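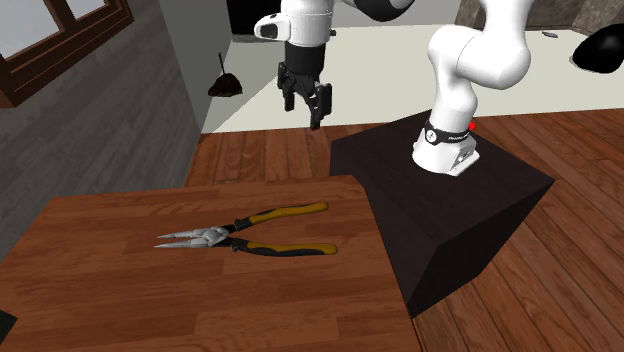 ## Progress report to Melilix: Fanum reading room, second quarter

**Work completed.** The Ostrowski collection arrived in April and has been unpacked, surface cleaned and shelved. It holds 800 bound volumes of municipal records, mostly tax rolls and drainage surveys. Condition checks are finished. Of the total, 233 volumes need new spines and 61 have active mold and are sealed in the isolation cabinet.

**Repair contract.** Enivetti has started on the spines. The first batch came back in June with two volumes mislabeled, and these were corrected at no charge. The second batch is at the bindery and is due in August. Mold treatment is priced separately and has not started.

**Climate control.** Relative humidity in the north stack stayed above target on most afternoons in June. The dehumidifier drain line was undersized and has been replaced. Readings for July will be sent with the next report.

**Catalog.** Entry is behind schedule. The older drainage surveys use parish names that do not match the current index, so each record needs a cross-reference before it can be published. Tax rolls are not affected.

**Budget.** Spending is within the approved amount, except shipping, which is over by $800. We request approval to cover this from the unused shelving line.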